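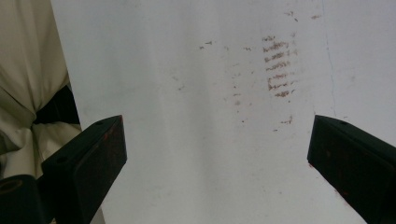 Skamon Menu and Review Set

README, last touched in February

What this is

A collection of restaurant menus and the short reviews that go with them, gathered from three towns: Karia, Kelemen and Culwood. It has 899 reviews covering 338 places to eat. Each review is matched to a place, and most places are matched to a menu. It was put together to look at one narrow question: do people who write about restaurants write about the food on the menu, or about something else?

Mostly something else. Parking comes up more than soup does.

Please read the section on problems before you use any of it. I have seen earlier copies passed around with that section removed, and the charts made from them were not good.

What's in the folder

places.csv: one row per restaurant, with town, type of kitchen, seating type, and whether it was open when last checked.
menus.csv: one row per dish, with the name as printed, price, and section of the menu.
reviews.csv: one row per review, with the text, star rating, month and place id.
notes.txt: corrections, in the order I made them. Some later ones undo earlier ones.

Fields that need a warning

kitchen_type is a single label. A place in Culwood that sells dumplings, burgers and a very long list of milkshakes is down as "mixed," and so are a lot of others. I don't think "mixed" tells you anything. I left it in so the row counts match.

stars runs from one to five. Hardly any reviews give a two. People either forgive a bad dinner or they don't. Averaging this column is easy to do and I would not believe the result, including when I do it.

price is whatever was printed. Tax is included in Kelemen menus and left off most of the others. There is no column telling you which, so go by town and expect to be wrong sometimes.

authentic is a yes/no field marking whether the reviewer used that word. It says nothing about the cooking. Somebody will want to use it that way. Don't.

How the reviews were labeled

Every review was read once and tagged for what it talks about: food, service, price, room, location, other. A batch of 100 was read a second time to see how well the tags held up. Food and price held up fine. "Room" and "location" got mixed together constantly, and I doubt a third reading would have fixed it. "Great spot" could be either one.

The tags were done by hand. I tried a keyword version first and it called a complaint about a cold waiter a complaint about cold food.

Known problems

1. Coverage is lopsided. Karia has a busy restaurant street and a lot of people who like to write. Culwood has neither. Any claim about "all three towns" is mostly a claim about Karia.

2. Sixty of the places have no menu at all. Some never had one in print, some changed hands, and a few just didn't want to share. They are still in places.csv with menu_status set to "none."

3. Old menus sit next to new reviews. A review may praise a lamb dish that was dropped before the menu was collected. I matched these where I could and guessed nowhere, so there are blanks.

4. Some reviews read like they were written by the owner. I flagged the worst ones in the suspect column and kept them in. The flag is my opinion. A review that says "the staff are like family and the new patio seats 60" sounds like an ad to me, but maybe that person really loves patios.

5. Spelling on menus was kept as printed. You will find hummus spelled five ways. Clean it up in your own copy, please.

What you could use it for

Teaching someone how to join tables. Checking whether a text tagger can tell food talk from room talk. Looking at how dishes are named on small-town menus, which I think is the best part and which gets the least attention.

What I would not use it for

Ranking restaurants. Predicting which ones will close (I have been asked twice). Saying anything about what people in these towns like to eat, as opposed to what a small group of them likes to post about.

Changes

February: removed duplicate reviews in Kelemen, fixed prices that had lost their decimal point, added the suspect column.

Before that: no log was kept.

Reuse

Use it for classes or your own projects, and keep this file with it. If you publish a number from the set, say which town it came from. Corrections are welcome if they come with a place id. "The Thai one is wrong" has not been enough to go on.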